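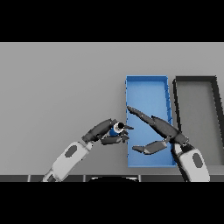
# Two-arm sorting cell: planning gallery

Page kept by Marcus Brannigan for the Imcombe equipment budget. It covers the simulated stage of the proposed cell, before any hardware is ordered. Figures are in pounds, excluding VAT, and were last changed in March.

## Arms and hands

The simulated cell uses two arms working from the same side of the table, each with a multi-fingered hand. In the view at the top the left hand has a small blue cylinder and the right hand is open over the blue tray. The hands come close together at the tray's left wall, so the quotation must include collision checking between arms. Bremberg lists this as an option; Gromdale includes it in the controller price.

Hands are budgeted separately from arms. Allow one spare hand per site and a set of replacement fingertips per quarter. Lead time for a hand is 7 weeks from Bremberg and 4 from Gromdale.

## Trays and table

Two open trays, one blue and one dark, stand side by side on a plain light grey top. Trays are a consumable line: 200 for the first year, split equally between the two colours. Low walls are preferred, as they leave more room for the fingers on approach.

The table is not in the supplier's scope. Imcombe workshop will supply it, with a matt finish — gloss tops gave the Jiang vision package trouble at the last demonstration. Height to be agreed once the arm mounting drawing is issued.

## Budget lines still open

- Simulation licence, one seat, annual: £1,518. Approved.
- Second seat: deferred until the tray layout is fixed.
- Guarding: no quotation yet. Bremberg to advise on whether a light curtain is acceptable along the front.
- Training: four people, two days, on site.
- Installation: priced by Gromdale, excluded by Bremberg. Add it to the Bremberg total before comparing.

Changes to the tray spacing should be sent to Marcus before the model is rerun. The arm reach check depends on it, and the longer arm moves the order into a higher price band with both suppliers.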